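Stostis Tabletop Protector, Clear

A clear vinyl cover for dining, kitchen and hobby tables. It lies flat without glue and can be lifted off for cleaning. The cover is 2 mm thick and is sold by length from the roll, with 100 cm as the shortest cut.

Unroll it the day before you need it and leave it flat overnight. Creases from shipping usually relax by morning. For curved tables, lay the sheet over the top, mark the edge with a grease pencil and trim with sharp scissors.

Wipe with dish soap and water. Do not use acetone or iron the sheet. Hot pans need a trivet - the vinyl will soften under them.
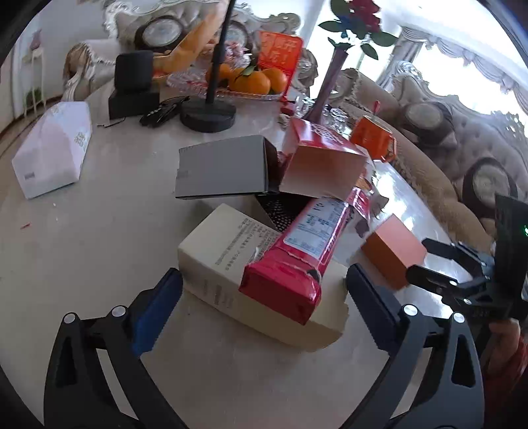
Cartons on a glossy, curved tabletop.

Also available: Stostis Frosted, Stostis Edge Clips (pack of 2)
Cut lengths cannot be returned unless faulty.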